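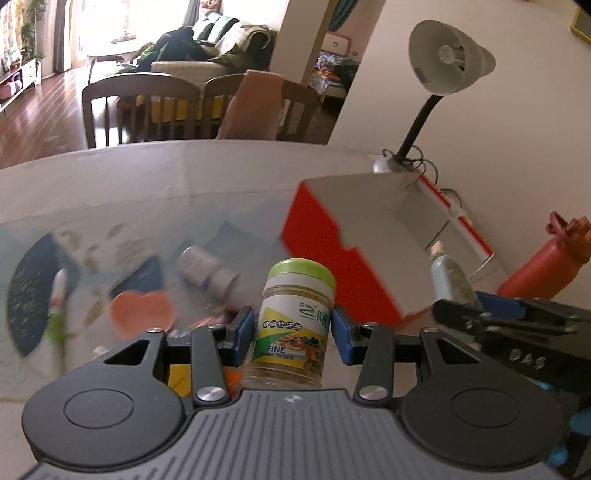
Nendanix Home Kit

The Nendanix Home Kit is a rental kit and recording service for collecting manipulation data in private homes. It is offered by Nendanix, a company based in Jitthorpe, and consists of a pair of hand-held grippers, a docking case, a tablet and access to an online review service called Pasen. An operator carries out ordinary household tasks with one gripper in each hand, and the recordings are used to train control policies for two-armed robots. No robot is present during recording.

The kit was designed by Urs Koller and Natalie Hebden. It is rented to research groups and robot manufacturers, who either place it with their own operators or pay Nendanix to find households. It is not sold to private buyers.

Contents

Design
Recording procedure
Tasks
Pasen review service
Terms of hire
Reception
See also

Design

Nendanix does not manufacture grippers. The kit is supplied with a matched pair from an outside maker, chosen by the customer at the time of ordering to suit the robot on which the policy will run. All of the supported types are parallel or near-parallel designs with two fingers, driven by a trigger or lever under the operator's hand. A camera is mounted on each gripper and looks forward over the fingers, so that the fingertips and whatever they hold stay in view throughout a recording.

The finger pads are treated as a consumable. The case holds spare pads in a soft grade and a firm grade. The soft grade is intended for smooth plastic and glass, and the firm grade for cloth handles, cardboard flaps and heavier items. Pads of different grades may not be mixed within a session. A change of pads is entered on the tablet, which then asks for a new calibration.

The docking case was produced by Moser, a maker of instrument cases. It charges both grippers, holds the storage cards and acts as a calibration fixture. Each gripper sits in a shaped recess with its fingers closed on a metal gauge block, which gives a known opening at the start of every session. Early cases had a foam recess that compressed with use and shifted the zero position of the left gripper. The foam was replaced with a moulded insert in July, and customers holding the older case were sent the insert to fit themselves.

Finger opening is measured at the linkage and logged together with the video. Gripping force is not measured. Position and orientation are worked out afterwards from the video and the motion sensors, so no markers or base stations have to be set up in the room.

Recording procedure

A session begins with both grippers in the dock. The operator selects a task on the tablet, lifts the grippers out, opens and closes each one fully, and then moves both slowly from side to side over the work surface. This opening movement is used to build a map of the room. The manual asks for lamps, chairs and other large objects in the background to be left where they are until the session ends, as a moved object may spoil the map.

Each attempt at a task is called a take. A take starts and ends with both grippers held open above the work surface. The operator marks the end of a take by closing both grippers twice in quick succession. Failed takes are kept and marked as failures on the tablet. A drop followed by a successful second grasp is classed as a recovery and kept as a separate category.

The maximum length of a session is 30 minutes. The limit was set on account of fatigue in the wrist and forearm, and the tablet will not start another session until a rest period has passed. Koller has described the limit as "set by the thumb", the trigger on most supported grippers being worked by the thumb or first finger.

Glossy surfaces are permitted. Tabletops covered with glass or clear plastic sheet cause reflections that can be mistaken for features of the room, and the software masks the area of the table when it finds them. A patterned cloth under the sheet was found to help tracking in some homes and to hinder it in others, depending on the strength of the reflected window light. The manual gives no general rule on the matter and leaves the result to the tracking score shown after the opening movement.

Tasks

The standard task list has 17 entries. Most concern small items found on a dining table or kitchen worktop, and the operator uses objects that are already in the home. Entries include the following:

Pick up a small lidded jar and place it in an open box
Stand a fallen bottle upright
Fold back and close the flaps of a box
Move a small item into a shallow dish
Sort mixed items to the left and right of the table
Pass an item from one gripper to the other
Hang a cloth over the back of a chair

Clear containers are listed separately from opaque ones. A clear plastic jar filled with toothpicks, for instance, is entered as "clear, filled, rigid", and the lid colour is recorded if the lid is the part being grasped. Printed labels need not be removed or covered, in whatever language they are written, except where they show a name or an address. Medicine containers must be empty before they are used.

Customers may add tasks of their own. These are checked by Nendanix for safety before they appear on the tablet. Tasks involving open flames, blades or hot liquids are refused.

Pasen review service

Recordings are copied from the storage cards to Pasen, where they are tracked, cut into takes and scored. The service was written by a team under Junpei Sakamoto. A take is rejected if tracking is lost on either gripper, if the fingertips leave the view of the camera, or if a bystander's face is visible and cannot be blurred cleanly. Rejected takes are not charged to the customer.

Rooms behind the work surface often appear in the recordings, including through open doorways. Pasen can blur everything beyond a set distance, although the setting is off by default. Valentin Wallner, who wrote the privacy section of the manual, recommended that it should be on by default for paid households. Nendanix declined on the grounds that background detail was of use in training, and added a screen on which the household is asked for its choice before the first session.

Accepted takes are delivered as video with a time-aligned table of gripper pose and finger opening. Delivery in the customer's own format is available at extra cost.

Terms of hire

The kit is hired by the month. The basic plan covers 3000 accepted takes, after which a charge is made for each further take. Spare pads and return postage are included. Damage to the gripper linkages is charged at the maker's price, and loss of the gauge block is treated as loss of the case, the two being measured and numbered together.

Reception

Elfriede Hämmerli tested the kit over a series of sessions in rented flats and published the results as a technical note. She submitted 1007 takes to Pasen. Her main criticism concerned the handling of thin objects lying flat on glass, where operators tended to slide the item to the table edge before grasping it. The movement succeeded by hand but was difficult to reproduce on a fixed robot arm with less reach below the table. She also found the double-close signal tiring and reported takes that had been cut short when an operator closed both grippers twice in the ordinary course of the work.

Hämmerli judged the docking case to be the strongest part of the kit and the tablet the weakest, mainly because its screen could not be worked without putting down a gripper. A foot pedal has since been offered as an accessory. The note made no comparison with teleoperation.

See also

Learning from demonstration
Parallel gripper
Bimanual manipulation
Visual-inertial odometry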